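14 Sep 2018, bench notes, Trunstead flat

Started late, the key to the flat was at Julirbridge with Tuncay and he didn't turn up until past ten. So it's a short day for beds and I'm writing this in pieces between runs. Yamuna, the stuff you asked for about grip force is near the bottom.

What I want out of this week is an answer to the thing Burnis keep asking us on the phone: can it make a bed yet? They mean a real bed, changed and made, in a time a guest house could live with. My answer last Friday was no. My answer now is still no, but it's a more interesting no, and parts of it are a yes if you squint.

Cloth first. Everything hard about a bed is cloth. Give me a bolt or a jar and I can tell you where it will be in two seconds. Put a fingertip on a sheet and half the time all you've done is push a wrinkle along. We went back to the low approach this morning, coming in shallow and letting the tip rest before closing. Pressing harder is no good, the mattress just sinks and takes the sheet down with it, so you end up pinching air or (worse) pinching the layer underneath as well.
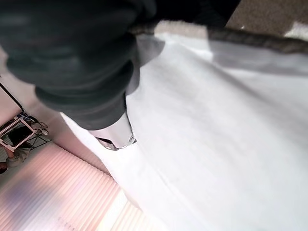
Gezer's planner wants an edge every time. It loves an edge! It'll hunt for one right across the bed when there is a perfectly decent fold sitting under the gripper. I switched off the edge preference for nine attempts and let it take whatever ridge was nearest, and I liked those better, though I should say I was in a good mood and wasn't scoring them properly. Smaranda is going to redo that with the real score sheet so please don't quote me to Burnis.

The other thing with edges is the trim. Anything fuzzy or thick along a border reads as "grab me" to the depth model, and then the fingers come in on a piece that's much fatter than the sheet and the close distance is all wrong. Set the close limit by what the fingers feel and forget what the camera thinks is there. I know I wrote the same thing in the towel notes. I'm writing it again.

Pillows. I'd been putting pillows off because I assumed two arms would fight each other, and I was wrong about that, they're the nicest part of the whole job. Two bottom corners, lift together, fabric goes tight between the grippers and the weight does the rest. A pillow is a forgiving thing. You can be off by a good bit on either side and it is still a pillow where you wanted a pillow. I'd happily let a machine do pillows tomorrow if somebody else did everything before and after.

What I don't have is the plump. A person gives it a whack and a shake and sets it down and it looks like a bed in a hotel. Ours gets set down like a bag of flour. Mhairi says guests notice the pillow before they notice anything else, and she ran housekeeping for six years so I'm inclined to listen. 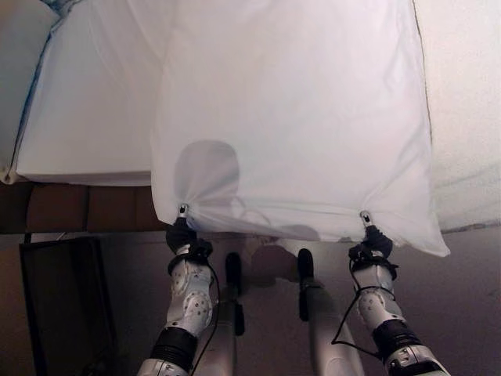 Tülin Ersoy
Manipulation lead, soft goods

Back after lunch. Tuncay timed himself making the same bed by hand while the controller was rebooting, and I'm not putting the number in here as it's demoralizing. He also did it while talking to me the whole time and not looking at his hands, which I've been thinking about ever since. We look at everything! Every grasp is look, plan, look again, move, look. He reached behind himself for a corner.

OK, grip force, for Yamuna. Setting 30 holds a pillowcase corner fine and leaves a sharp crease. Setting 29 I'd expected to be the same and I honestly couldn't tell them apart by eye, so don't bother stepping by one, go down in fives. Anything thin and slippery wants its own table. The log rate was set to 1000 for all of these, so the files are enormous, sorry, please move them off the bench machine before Monday or it'll fill up again.

Mixed colors and mixed layers were the afternoon's problem. When there's something dark lying over something white the segmentation is happy, nice clean boundary, and the planner gets overconfident and assumes the dark thing is one object with nothing tucked under it. White over white it's much more careful, to the point of dithering.

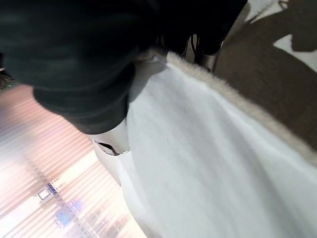

So the order of work matters more than I gave it credit for. If you clear whatever's on top first, all the way off, and only then go near the sheet, you avoid most of the tangles. Humans don't do it like that, we bundle the lot and yank. I tried writing a bundle-and-yank on the whiteboard and Smaranda made a face, but I think it deserves a day. Stripping a bed doesn't need to be neat. Nobody pays for a tidy pile of dirty laundry.

Where I've landed for the Burnis call: pillows, yes, slowly. Stripping, maybe, if they let us be rough. Flat sheet on and squared up, no. Fitted sheet, please don't ask.

To do
Smaranda: ridge grasps again, scored
Yamuna: force table for thin cloth, move the logs
Tuncay: get a second key cut
me: write up the layer order for Gezer, ask Mhairi to show me the whack so I can see what the wrists are doing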